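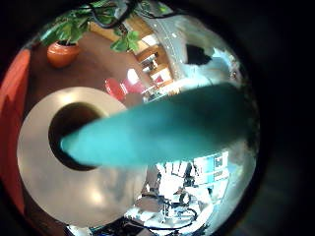
Looking after battery uplights at home

I do lights for village hall parties round Gindbridge, and the kit lives in my workshop between jobs.

Charge first, wipe later. I put all eight lights on charge at night and leave the cleaning until morning, when I've had a coffee and can see what I'm doing!

For sticky tape marks on the casing, a drop of washing-up liquid on a damp cloth does it. Keep it well away from the charging socket – Kelly learnt that one with her old Lular.

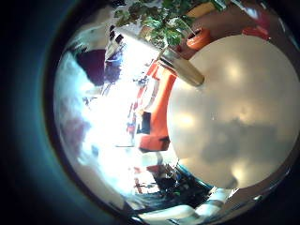
Storing them over winter

Don't put them away flat. Mine go in half charged and get a top-up in November (I write it on the lid). Coil the leads loosely, one Velcro strap each, and keep the remotes in a freezer bag with the batteries out.

Jade Yeoman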